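[Zirkdale-walkers] Re: Two nights at Lostilska, is it worth it?
From: Teresa Lis
Date: 15th February 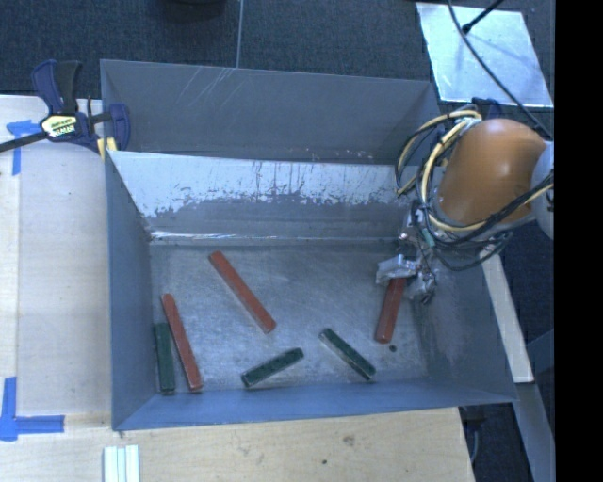 Hello Poonam, hello all,

Savita Gautam forwarded me your question, as I stayed at Lostilska last June with my husband. Please excuse my English where it is a bit stiff.

Poonam Tiwari wrote:
> We are planning the rail trail from Zirkdale to Pliltlow and would like
> to break it in the middle. Hamish says the guest house at Lostilska is
> the only sensible stop, but the reviews I found are old and they argue
> with each other. Is two nights too much there? We don't need luxury, but
> my mother is coming with us by bus and she can't manage stairs. Also,
> is there anywhere to eat if we arrive after dark?
>
> Poonam

First the stairs. The main house has a steep staircase and no lift, and all the rooms with a view of the valley are on the upper floor. But there are also rooms in the former dairy, across the yard, and these are on the ground level. You must ask for them by telephone. The booking form on the website does not show the difference, and we met a couple who had booked "garden room" and were given a room upstairs over the garden. The shower in our dairy room had a small step at the door, perhaps the height of my hand. Your mother should know of this before she decides.

The food I can praise without reservation. Dinner is one menu for everybody, served at 7, and it was lamb on the first evening and a barley soup with mushrooms on the second. If you come later they will leave a cold plate in the fridge, but only if you have told them in the morning. In the village itself there is only Grewal, a bakery which also sells pies and coffee. It closes early in the afternoon and I would not count on it for anything except breakfast. Their apricot slice is very good.

Now, about the two nights. I would say yes, if the weather is kind. We had planned one night and then stayed for a second, and it was the best day of our holiday. There is a path behind the church which climbs to the old lookout, at 1276 metres according to the sign. We started after breakfast and were back in time for tea, walking slowly and stopping often. The last part is loose stone and I was glad of my poles. For your mother there is the river walk, flat and with benches, and the colour of the water in the morning is something I still think of.

What I did not like: the walls in the main house are thin (we had tea there in the sitting room and could follow a whole telephone call from next door), and the heating in the dairy is by a small electric unit which takes a long time. Bring a warm jumper, even in summer. Also they did not accept cards when we were there. Maybe this has changed.

On the bus, I must correct something which Trilok Nishad wrote on this list in the spring. The bus from Pliltlow does not stop at the guest house any more. It stops at the bridge, and from there it is a walk uphill on gravel. The owner fetched an elderly guest by car while we were there, so I think it is enough to ask when you book.

One question in return. Has anybody walked the section after Lostilska since the storms? Hamish Costigan told me that the detour near the old quarry is still in place and that it follows the road for a good while, and I would like to know how much traffic there is. We hope to do this part with our granddaughter, who is not used to cars passing near her.

If you want the telephone number, Poonam, write to me off the list and I will look it up in my travel book.

Kind regards,
Teresa

_______________________________________________
Zirkdale-walkers mailing list
To unsubscribe, send an empty message with the word "unsubscribe" in the subject line.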